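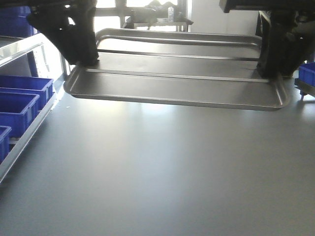 Schritt 1: Die Aufgabe aufschreiben, bevor die Maschine läuft

Wer sich für Küche, Backstube oder Lager einen Roboter ansieht, bekommt meist etwas Ordentliches gezeigt: freie Tischplatte, ein Blech, zwei Greifer, die es an den Enden halten. Das sieht gut aus. Mit einem Arbeitsplatz um halb sechs morgens hat es wenig zu tun.

Schreiben Sie also vorher auf, was gemacht werden soll, und zwar so kleinteilig, wie Sie es einer Aushilfe erklären würden. »Bleche wegräumen« reicht nicht. Besser: Blech vom Wagen nehmen, Krümel abklopfen, auf Dellen prüfen, in den richtigen Stapel legen, verbogene aussortieren. Bei uns kamen für diese eine Tätigkeit elf Zeilen zusammen. Streichen Sie danach nichts heraus, nur weil der Anbieter sagt, das komme später.

Schritt 2: Halten und Ablegen getrennt bewerten

Ein Blech in der Luft ist ein Zwischenstand. Viele Vorführungen leben davon, dass man den Griff bewundert und beim Ablegen schon nicht mehr richtig hinsieht. Ich führe deshalb zwei Spalten, eine für »gegriffen« und eine für »richtig abgelegt«. Als richtig gilt: liegt dort, wo es hingehört, niemand hat nachgeholfen, nichts anderes wurde verschoben. Ein Blech, das jemand mit zwei Fingern gerade rückt, kommt nicht in die zweite Spalte. Darüber wird mit Ihnen diskutiert werden. Bleiben Sie dabei.

Schritt 3: An den engen Platz gehen

Auf dem freien Tisch kann fast alles gelingen. Interessant wird es über Kisten und Schienen, wo ein Blech irgendwo dazwischen muss und ein paar Zentimeter mehr oder weniger entscheiden. Achten Sie auf die Neigung. Hängt eine Ecke tiefer als die anderen, ist das bei einem leeren Blech vielleicht egal. Mit Teiglingen darauf möchte ich es nicht sehen, mit Bratensaft schon gar nicht. Fragen Sie, ob die Maschine den Winkel selbst bemerkt oder ob ihn jemand eingestellt hat.

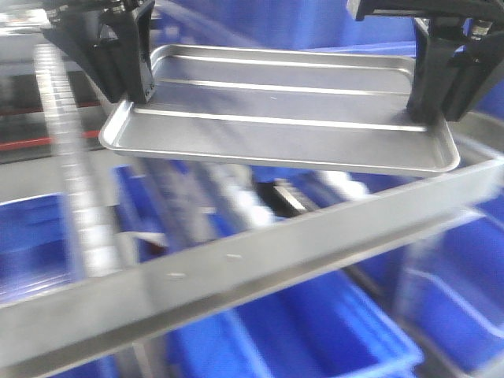
Plamitz, im Mai

Delyth Foulkes leitet hier eine Großküche und hat mir ihre Liste vom Probebetrieb überlassen. Die Vorgabe war schlicht: dieselben Bleche, dieselben Kisten, keine Vorauswahl. 263 Versuche stehen auf dem Papier, mit Bleistift, samt Kaffeefleck. Die Spalte »gegriffen« ist ziemlich voll. Die Spalte »richtig abgelegt« hat Lücken, vor allem auf der zweiten Seite, als die Bleche nicht mehr sauber ausgerichtet bereitlagen.

Dilwyn Gwynne, bei ihr für die Technik zuständig, sieht das freundlicher als ich. Er meint, vor ein paar Jahren hätte man sich die zweite Spalte sparen können. Mag sein. Eingekauft wird aber eine Maschine von heute, und die Frühschicht hat von Fortschrittskurven nichts.

Schritt 4: Genug Durchgänge verlangen

Fünf gelungene Griffe sind eine Vorführung. Verlangen Sie mindestens 100 am Stück und bleiben Sie die ganze Zeit dabei. Notieren Sie jede Unterbrechung mit Uhrzeit, auch die kurzen, bei denen »nur schnell« etwas neu gestartet wird. In einer mittelgroßen Küche werden rund 2.000 Bleche in der Woche bewegt. Rechnen Sie Ihre Fehlerzahl darauf hoch und überlegen Sie, wer die dann aufhebt.

Schritt 5: Die Bleche wechseln

Bringen Sie eigene Ware mit:
ein glattes, neues Blech
eines mit Rillen im Boden
ein verzogenes, wie es in jedem Betrieb liegt
ein Tablett in anderer Farbe, etwa gleich groß
ein nasses, frisch aus der Spüle

Stellen Sie das Ganze einmal so auf, dass Licht auf das Metall fällt. Spiegelungen sind für uns lästig, für Kameras oft schlimmer. Und legen Sie zwei Teile dicht übereinander. Fragen Sie nach, woran die Maschine erkennt, welches gemeint ist.

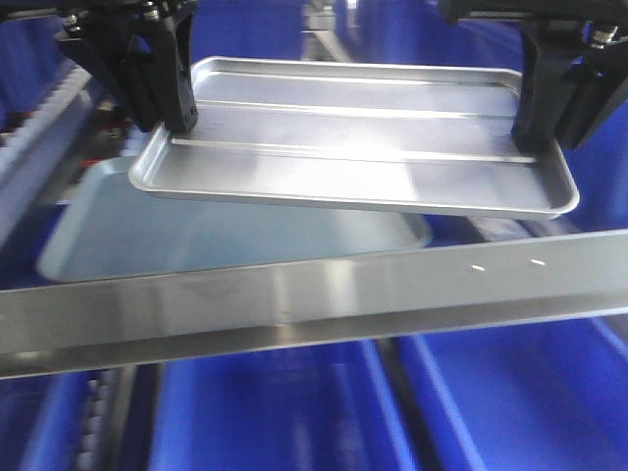 Metallblech zwischen den Greifern, darunter ein hellblaues Tablett. Über das Blech ziehen sich helle Reflexe.

Schritt 6: Die Arbeit drumherum mitzählen

Jemand füllt auf, jemand rückt Kisten zurecht, jemand wischt die Greifer ab. Diese Minuten gehören in die Rechnung. Fragen Sie auch, wer kommt, wenn abends um neun etwas klemmt, und ob Sie das Gerät bis dahin aus dem Weg schieben dürfen.

Mein Stand: Einzelne Handgriffe gehen, unter geordneten Bedingungen sogar recht ansehnlich. Eine ganze Tätigkeit mit allen elf Zeilen habe ich noch keine Maschine ohne Hilfe erledigen sehen. Wer gleichförmige Ware und viel Platz hat, kann einen Probebetrieb wagen, möglichst ohne Mindestlaufzeit im Vertrag. Alle anderen heben sich die Liste aus Schritt 1 auf und holen sie nächstes Jahr wieder hervor.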